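Unit 10: Setting Out and Clearing a Shared Table

Reading before class: the Landen course packet, section 2. Bring the packet and a pencil. The sorting sheet will be handed out at the start.

Scope of this unit

Unit 9 dealt with cupboards and drawers, where things have a fixed place. A table is different. Things arrive on it from several directions, stay for a short time, and get mixed. Snacks end up beside packaging, and small boxes end up under bags. This unit covers how to look at a table in that state, how to group what is on it, and how to clear it without losing anything small.

The method applies to break room tables, kitchen tables, and the folding tables used at check-in desks. It does not apply to workbenches, which have their own rules (Unit 12).

Terms

Surface: the part of the table available for use, including any cloth.

Group: items that will leave the table for the same destination.

Holding tray: a shallow tray with raised edges, used to keep items together during sorting.

Stray: an item that does not belong to any group yet. A lid with no container in sight is a stray until its container is found.

Grouping

Group by destination first. Size and color are poor guides. Students often put everything white in one pile and everything wrapped in another, and then have to sort both piles again. For most shared tables three groups are enough: food and drink, boxed goods, and strays. Tableware gets a group of its own if there is more than one piece.

Food and drink leave the table first. Bottles should be stood up before they are moved. A bottle on its side will roll when the cloth is pulled or the table is bumped, and a cap that looks tight may not be. Snack bags are carried flat or by the top seam. Do not stack anything on them.

Boxed goods come second. Slim boxes can be laid side by side and picked up as a pair if one hand goes around both. Square, flat boxes go underneath when boxes are stacked, with the printed side up so that the contents can be read. A box with a picture on it does not need to be opened for sorting. A plain box does, unless it has a readable label on the end.

Strays come last. They go into the holding tray and stay there until the table is otherwise clear.
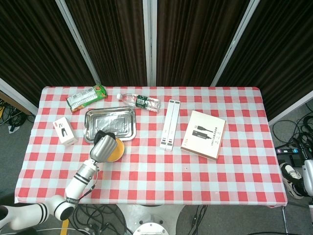

Can the holding tray stay on the table while the cloth is being straightened?
Lift it off first and put it on a chair or a side shelf. A metal tray drags the cloth along with it and leaves a fold under the rim.

Patterned cloths

A checkered cloth is useful in this work and also a nuisance. The squares give straight lines to set boxes against, and a crooked row shows up at once. On the other hand, small flat things are easy to miss on a busy pattern, particularly red or white items on a red and white check. After clearing a patterned cloth, run a flat hand across it from one side to the other. Do this slowly. Clips, screws and folded slips of paper are found by touch more often than by eye.

Plain cloths need only a visual check. Vinyl cloths are wiped before the hand check, fabric cloths after it.

The holding tray

The steel tray in the Belero kit is the standard one for this course. A baking tray from home is acceptable for practice. Look for raised edges on every side and no holes. Place it toward the back of the table so that the front stays free for working. Do not use it for food during the same session.

Small round items such as lids, discs and coasters should be laid flat in the tray. Set on edge, they roll to the corner and get covered.

Small electronics boxes

Boxes for cables, chargers and adapters turn up on almost every shared table. Keep them in one group even when they are different shapes. If the printing is in a language you do not read, go by the picture, and write the contents on a paper tag. Tags are in the Kobori drawer, in packs of 300. Use one tag per box and put it on the short end, where it can be read on a shelf.

Empty boxes are flattened only after the owner has been asked. Some items have to be returned in their original packaging, and a flattened box is hard to restore.

Practice exercise

Work in pairs. Each pair gets a table laid out from the Skatix crate and 10 minutes to clear it. One partner sorts and the other writes on the sheet, then switch with a fresh layout.

Write down the order in which the groups left the table. Note any item that was moved twice. Note where each stray ended up and how its place was decided.

Leave the cloth on the table when finished, straight and with an even drop at both ends.

Common errors

Clearing from the front edge only, so that items at the back are reached over and knocked.

Filling the holding tray with things that already have a group.

Shaking out the cloth before the hand check.

Finished sheets go in the box outside Room 131. Cloths that need washing go in the bin under the sink, unfolded.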